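3.2 Storage of personal ornaments in the household

The second part of the survey in Wolde and Girkance asked where people keep the small ornaments they wear on most days. In the literature this question is usually treated together with the storage of valuables, and the two are seldom separated. We think the separation is necessary. An object of high price is put away after each use, while a cheap bracelet may stay for months in the place where it was taken off. The questionnaire was sent to 2,000 households in June, and a shorter form was later given to 500 of them.
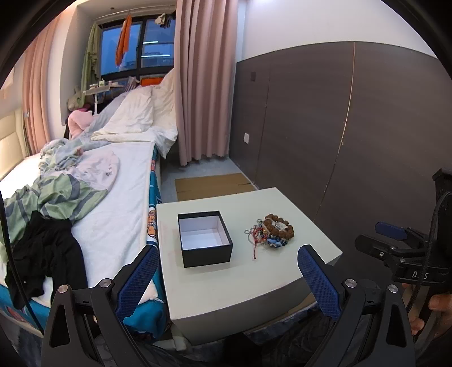 Respondents in both towns named the bedroom more often than any other room, and inside the bedroom they named the surface nearest to the bed. The presence of a container did not always change the habit. In Figure 4 an open box stands on the nightstand, but the bracelets lie in a tangled pile at its side, the large wooden beads together with small blue charms and thin strings. We call this arrangement "adjacent storage" - the ornaments are near the container and outside it. Our first coding scheme, taken from the Garitero study, had only the values "contained" and "not contained", and it could not record such cases in a useful way.

Adjacent storage was reported more often for bracelets than for earrings. The difference was clear in Wolde and weaker in Girkance, where the shorter form had fewer complete answers. For necklaces the wording of item 7 was understood in different ways, and we do not interpret these answers further.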